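30 April 2021
Bench notes, tube stock. Continues from the Nyarko sheet.

Purpose: decide whether the long beige tubes can replace the two-piece mailers for rolled prints. The two-piece mailers telescope shut and save shelf space, but the inner sleeve catches the leading edge of the roll on the way in. Three prints in the last Vendance batch had a crease 4 mm from the edge, all on the same side. A plain tube with end plugs has no step inside.

Stock on hand: one opened carton from Narholm, one sealed carton from Plitix. Both are sold as 125 mm short of the shelf depth, which suits us. Measured against the rack, the Narholm tubes fit with the plugs in. The Plitix tubes fit only with the plugs out. I did not open the second carton past the first layer.

Intake check. Each tube goes on the flat plate and is rolled once, full turn, by hand. A straight tube rolls evenly and stops where it is left. A bowed tube rocks back to its low side. Bowed tubes are marked with a pencil cross at one end and put in the rack upside down so the cross shows. Bow up to 2 mm at mid length is fine for prints. Above that the tube is used for spacers.

Seam check. Run a thumbnail along the spiral. Lifted seam at the end: trim back 7 mm and check again. Lifted seam anywhere else: spacer pile. Do not glue. The glue we have wets the outer ply and leaves a ridge once it cures, and the ridge prints through on the coated stock.

Trimming. Use the miter box with the fine saw, not the knife. The knife crushes the wall on the last third of the cut and the plug then sits crooked. Wrap one turn of masking tape over the cut line, saw through tape and tube together, peel the tape toward the cut. Knock the fuzz off with the gray sanding block, two passes outside, one inside. Vacuum before plugging. Bonifacio found dust on the back of two prints last time, and it was from tubes that had been trimmed and plugged without a vacuum in between. 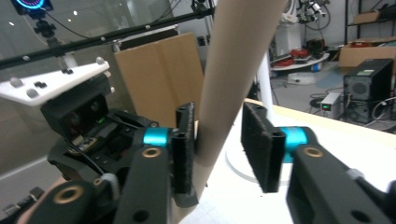
Long cardboard tube, beige, between the felt-like pads.

Grip marks. The outer ply takes a dent easily. Fingernails, the edge of the plate and the vise jaws all leave one. Lined the vise with offcuts of felt and closed it until the tube just stopped turning. No mark after a minute. Another half turn on the handle left a shallow flat that could be felt but not measured with the calipers. Soft facing helps with scuffs. It does not help with crushing, so the handle position is now marked on the vise with a paint pen.

Short tubes are more forgiving here than long ones. On the long ones the weight of the free end levers against the grip and the dent shows up at the lower edge of the jaw. Support the far end on the roller stand before closing the vise. Stand height is set to match the jaw and should be left alone.

End plugs. White plastic, push fit, from the 3450 bin. Dry fit first. If the plug drops in under its own weight it is too loose and gets one turn of paper tape around the skirt. If it needs the mallet, the tube end is out of round: work it with the tapered dowel, then try again. Two of the Narholm tubes needed the dowel. Did not get as far as plugging the Plitix ones.

Storage. Flat on the rack, supported at three points. Standing them in the corner is what bowed the old ones, going by which way they lean. Bonifacio Barroso wants them vertical so the labels can be read from the door. Compromise for now is flat, with the label on the plug instead of the side. To be looked at again in May when the second rack is up.

Labeling: pencil on paper label, length first, then supplier initial, then the check mark. N for Narholm, P for Plitix. Marker bleeds into the bare board and cannot be corrected.

Open points:
Plug fit on the Plitix tubes.
Whether the Plitix wall is thicker or just harder. It sounds different when tapped. Cut a ring from each and compare.
Shelf stop for the lower rack. At present the tubes can be pushed through far enough to hit the pipe behind.
Replace the blade on the fine saw. It drifts left by the end of the cut.
Spacer pile is full. Cut the worst ones down before adding more.
Ask Vendance whether they still want paper liners. If yes, the liner goes in before the second plug, long edge overlapping, no tape.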